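Bedside Corners: Readers' Nightstands, Part 2

We asked for your nightstands in June and you came through in a big way! Setareh Safavi and I went through all 64 entries over two evenings (and a lot of tea), and we kept stopping to say "oh, look at this one." The first batch went up last week. More follow below, with notes pulled from your letters.

The teal lamp

My favorite of the whole bunch. A round head, a domed base and that wonderful color, glowing away on pale wood. Prasetyo Yusof found it at a street sale in Rudport and says he's never once used the dimmest setting. I love how much light it throws over a small surface!

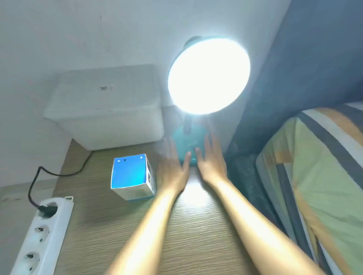 The storage box corner

Same nightstand, and worth a second mention for the milky plastic box against the wall. Clear boxes show every cable and receipt, solid ones look heavy, and a cloudy one sits happily in between. The little blue-topped carton in front of it gives the teal some company - I'd leave it there for the color alone. Prasetyo keeps his power strip up by the lamp too, so there's no fishing under the bed at bedtime.

Still to come

Part 3 will be all about shelves and wall ledges, including a very narrow one that's only 16 inches long and holds more than mine does. If you sent something in and haven't seen it yet, hang on, we're still sorting!

Posted 16 July 2024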